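Edonow Arm Build: Questions I Keep Getting
Updated 2024-10-29

What is Edonow?
It's the robot arm I'm building in my half of the shared workshop in Sultthorpe. One arm, one gripper, a wrist camera, and a simulator on the old desktop so I can try moves before the real motors get a say. I started in July and I'm still at it!

Why simulate first?
I stripped the gears on my first shoulder joint in one evening (my own fault, I had the limits backwards). Now every new routine gets 200 runs in the simulated house before I load it onto the hardware.
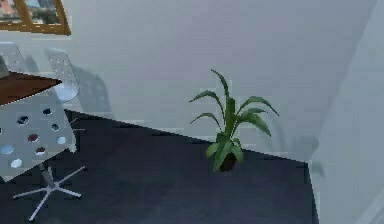

The runs are short, so I usually leave a batch going while I solder or sweep up, and I read the logs when I get home.

What does the house do for you that a blank test room wouldn't?
It gives the wrist camera some variety. My first version had plain gray boxes everywhere and the tracker got lazy — it fell apart the minute I changed anything.

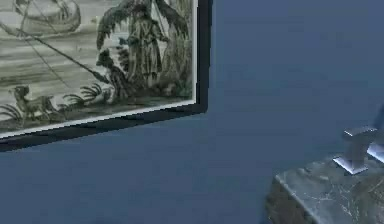

Lighting and surfaces are where most of my tuning time goes. I keep 700 saved views and rerun the tracker on all of them whenever I touch the settings. Big flat areas like that blue wall don't offer it much to hold on to, but the print with the robed figure and the dog is full of fine lines, and so is the veining in the marble. If you're building your own house, mix both kinds.

Which motor board are you using?
The Tang board, version 3. The older one works too, but you'll need to flip two wires on the elbow connector. Ask me how I know.

How does the arm know where its own wrist is?
Joint readings first, then a correction from the square marker on top of the wrist. Print yours matte if you can!

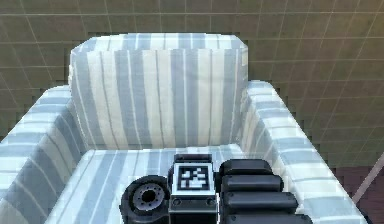 Alov

My parts total is at 584 dollars so far, counting the shoulder gears I ruined (twice, if you include the spare set). You could do it for less with secondhand motors. The parts list is on the downloads page, and I'm happy to swap notes if you get stuck on the wiring.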